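Week 4 notes: soap dispensers, trays, and all the small stuff by the sink

Hi all. These are the notes for the Household Basics evening course at Sturthorpe, cleaned up a bit from what I scribbled before class. Last week was drawers, and I went on far too long about drawers, so I owe you the second half of that too (it's at the bottom). Bring the handout back next time because we'll write on it.

## Why I give a whole week to a soap dispenser

I know, I know. But it's the thing you touch more than almost anything else in a bathroom or kitchen, usually with dirty hands, and most of us never take it apart until something goes wrong. Soap runs down the neck, it settles under the bottle, and then you have that gray ring on the counter that you scrub around for months. I lived with one of those rings for two years in my apartment on Kondura Street!

So the plan is simple. Get the dispenser away from the sink, take it apart, clean every piece, put it back together, and give it a proper place to stand.

## Find a place to work

Don't do this at the sink if you can help it. Little parts roll, and the drain is right there waiting. A table is great. A desk is fine. If you have a small place, put up the ironing board, which is what I do at home, and push it up against a wall so nothing goes off the back. It's a good height if you're sitting down, and you can park a basket at the far end for whatever is waiting its turn.

One warning about ironing boards: they give a little. Keep heavy stuff toward the wide end and don't lean on the pointed one. And if you've just been ironing, let the cover cool off before you set plastic on it.

## Taking it apart

1. Pump whatever is left into a jar and put a lid on it.
2. Unscrew the pump. Turn the collar, not the nozzle.
3. Lift the bottle off its tray or stand, if it has one.
4. Take out the grate. Some lift right out, some are fixed in, so try it gently before you go at it with a butter knife.
5. Put the small pieces together on one side, where you can see them.

With a square bottle I like to use both hands, one on each side. Round ones you can grab any old way, but flat faces get slippery when there's soap on them.

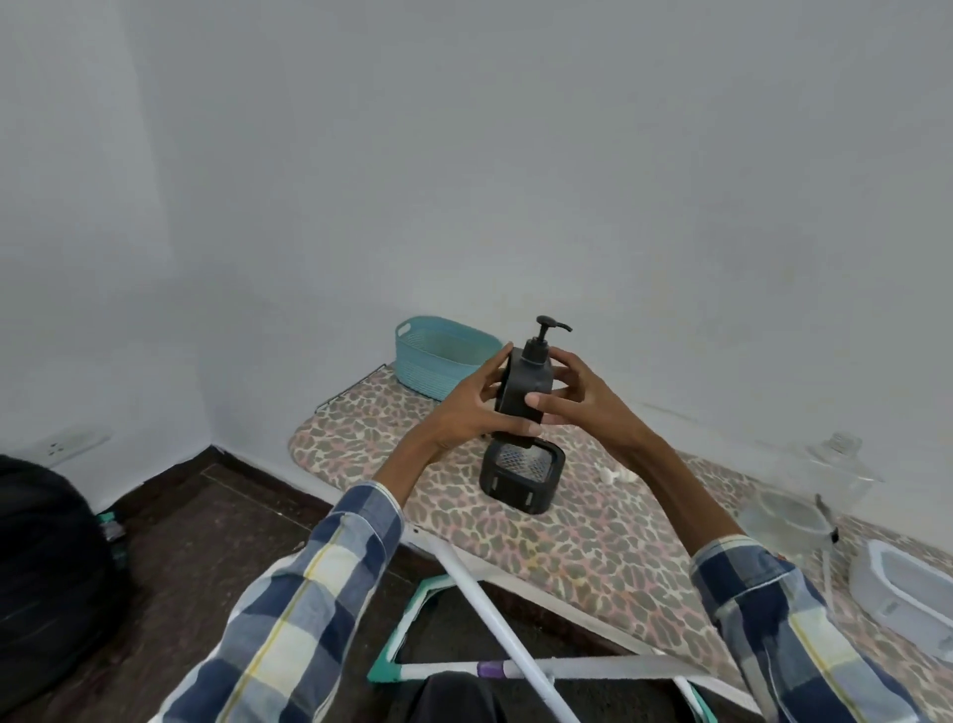
**Do I need to wash out the bottle every time I refill it?**

Every second refill is plenty for a bathroom, as long as you keep using the same soap. If you're switching brands or going from clear to creamy, wash it out first, since some of them turn to jelly when they meet.

## Washing and drying

Warm water, a drop of dish soap, an old toothbrush. For the pump, stick the tube in a glass of warm water and press until it runs clear. It takes longer than you'd think (my first one took so long I made a cup of tea in the middle of it).

Trays are worse than bottles. Anything with a mesh top or slots in the side collects goo in the corners, and a sponge won't reach it. Soak first, brush second. If there's still white crust after that, you've got hard water, and a splash of plain vinegar in the soak will loosen it. Rinse well afterward or your bathroom smells like a salad.

Then let it all dry. Upside down for the bottle, flat on a towel for the rest. Please don't refill a wet bottle; you get thin soap and then you blame the soap.

## Matte black, since somebody asked

Matte finishes look lovely and show everything. Water spots, fingerprints, toothpaste. Wipe with a damp cloth and then a dry one, and stay away from scouring powder, which leaves shiny patches that you can't get back. The Deswood handout from our first meeting has a page on finishes, have a look at that if you've lost track of which cleaner goes where.

## Back at the sink

Set the tray down first and see if it rocks. Point the nozzle where a hand will really be, over the basin. Fill the bottle up to the shoulder and no higher, or the pump tube pushes soap out the top when you screw it in.

## Leftover from drawers

The liner I passed around was the ribbed kind from Hourani, and yes, you can cut it with kitchen scissors. Measure the inside of the drawer at the bottom, where it's narrower.

**For next time:** take apart 2 things from beside your own sink, clean them, and bring one along. Also bring a toothbrush you don't love. We're in room 498 again.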